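Clelora recorder: jaw width reads 11 mm when the gripper is shut
Status: open, waiting on customer
Product area: hand-held grippers / folding tasks
Site: Arnstead

First message

Hiya, me again I'm afraid! I've got a fault on one of the two grippers and I've run out of my own ideas, so I'm passing it over. The jaw width won't go back to zero. I squeeze the handle until the pads are pressed together as hard as I can manage and Clelora still insists there's an 11 mm gap. Let go, and it opens up nicely and the number climbs as it should. It's only the shut end that's off.

It wouldn't bother me much if we were picking up mugs, but we're on clothes this month (thin stuff, mostly tops and skirts) and a gap of 11 mm means every single grab gets marked as a miss. I checked the session list and 13 clips have been thrown out by the checker for "no contact", and in every one of them I'd picked the thing up perfectly well. Very annoying when you've just done your neatest folding of the day.

Things I've tried so far:

Turned everything off and on again, gripper first and then the recorder. No change.

Ran the calibration from the menu, open then shut then open. It says "calibration complete" with a big green tick and then goes straight back to 11. Cheek.

Swapped the cables over between the two grippers. The fault stayed with the same gripper, so I'm fairly happy it isn't the cable.

Wiped both pads with a dry cloth. They weren't mucky.

Reply from Mojtaba Ansari at Clelora support

Thanks, very clear. Could you tell me whether the number is a steady 11 or wanders a bit? Also, does it happen with nothing between the pads, or only on cloth? And please describe what you are folding and on what.

My answer, same afternoon

Steady as a rock. I sat there squeezing it and watching the live view for 1,000 samples and it never budged off 11. It's the same with nothing in the jaws at all, so I don't think the cloth is to blame, but you did ask what I'm folding, so: a red thing with black flowers, on top of a padded quilt with leaves all over it. Very busy, the pair of them together!
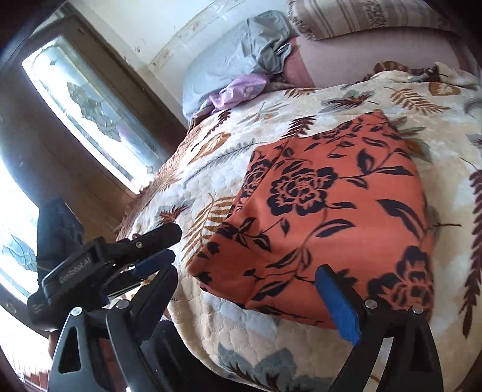
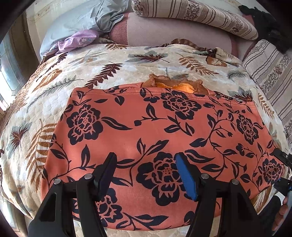 Jaw width is worked out from the angle of the linkage, if I've understood the manual, so I went over the joints next with a torch. My first thought was that one of the pins had crept out and was stopping the arms short. You can see the round silver heads in the second picture, with one on the outside of each arm and one beside each pad, and as far as I can tell by eye and by fingertip they're all sitting level. Nothing wobbles. I pushed each arm in turn and they move freely, with no grit or crunching. I also looked for fluff, what with the quilt being such a plush one, and got a tiny bit out with a cocktail stick, but the reading stayed exactly where it was.

Is there a stop screw inside I should know about? I haven't opened the housing and I'd rather not without you telling me to.

Reply from Mojtaba Ansari

Please don't open it. The stop is set at the factory and shouldn't need touching. A steady offset makes me think the stored zero is wrong and calibration isn't overwriting it. Which profile are you using, and where did it come from?

My answer, next morning

Ooh, now you mention it. I'm on the Ruvness profile, the one that came over with the thicker pads setting, because we were doing cushions and towels before this and it seemed to behave better. I never switched back. I've just looked in the settings page and there's a line for pad allowance and a little padlock next to it. The calibration runs, but the padlock stays shut!

So I made a copy of the profile, called it Wanyama (my desk neighbour's surname, I wasn't feeling creative), took the padlock off and ran the calibration again. It now reads 2 when shut. Much better, but it still isn't zero, and the other gripper goes to a proper flat zero on the old profile, which I can't make sense of. If the padlock was the whole story they'd both be wrong, wouldn't they?

I did one test fold and the grab was marked as a contact this time. I've stopped there though. I don't want to record a whole afternoon on a gripper that's telling fibs, even small ones.

Reply from Mojtaba Ansari

Good find. You're right that it doesn't explain the other gripper. Please export both profiles and the last calibration file for each, and leave the faulty one out of use until I've compared them. Do keep the 13 rejected clips.

My answer

All four files are attached. The clips are still in the rejected folder and I've put a note on it so they don't get cleared. The gripper's in its case with a bit of tape across the lid. One more thing for you: can the width be corrected in clips I've already recorded, or will I be folding that red thing all over again?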